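Ticket: Wireless drops on the ground floor, Marano office
Category: Network / Wi-Fi
Priority: Normal
Status: Open, waiting on part

Reported problem

Laptops on the ground floor lose the wireless connection several times a day. The Wi-Fi icon stays on with full bars but pages stop loading. It comes back by itself after a minute or two. Upstairs is fine. Desk phones are wired and have not been affected. The first report came in on a Monday, but two people said it had been going on for a while.

Setup

One Giveo access point per floor, both powered over the network cable from the switch in the closet. The router belongs to the provider. Ground floor cable run was put in by Marciniak when the offices were refitted in July. Nothing has been changed on the router side that we know of.

Troubleshooting log

8:40 Checked the access point status page. Uptime was 26 minutes. No one had restarted it. Upstairs unit had been up since the last firmware update.

8:55 Moved the ground floor unit to a different port on the switch. Left the old port empty.

9:30 Dropped again. Uptime back to zero on the status page, so the unit is restarting and the problem is not channel interference. Turned off the channel scan anyway to keep it out of the picture.

9:50 Pulled the log from the switch. 2,224 link up/down entries for that cable since the log was last cleared. The upstairs port has four.

10:15 Swapped the two access points. The upstairs unit now restarts on the ground floor, and the ground floor unit runs fine upstairs. Access point ruled out.

10:40 Ran the cable test from the switch. Pairs 1, 2 and 3 pass. Pair 4 fails on one run and passes on the next. Link speed had fallen back to 100 without anyone noticing. Tested three more times with the same kind of result.

11:20 Opened the wall plate. One conductor was barely seated in the jack. Punched it down again and retested. All pairs pass with the cable hanging still. Pair 4 fails when the cable is moved by hand near the floor, where it comes out from behind the trunking and bends hard around the table leg.

11:45 Put the access point on a spare power injector with a new patch cable straight to the switch, laid along the hallway. No restarts through the rest of the day. The temporary cable is taped down and should not stay there long.

Cause

Damaged cable between the wall plate and the ground floor table, plus one poorly seated conductor in the jack. The second may have hidden the first for a while.

Next steps

Replacement cable ordered through Wutosier, reel of 200 feet, same category as the existing run. Once it is here, pull the new run, put on a new jack, retest, and remove the hallway cable. Clear the switch log after that and check it again at the end of the week. Ticket stays open until then.
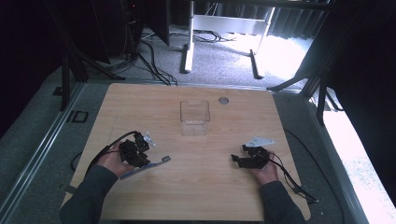
The new run should keep clear of the table leg and come up from underneath. The pale wooden tabletop has a small round gray grommet hole near the top edge, to the right of the clear plastic box, and the patch cable for the wired connection can go through that. Leave some slack under the table so the plug does not carry the weight. Do not zip-tie it to the leg. Label both ends before closing up the wall plate, and add the port number to this ticket.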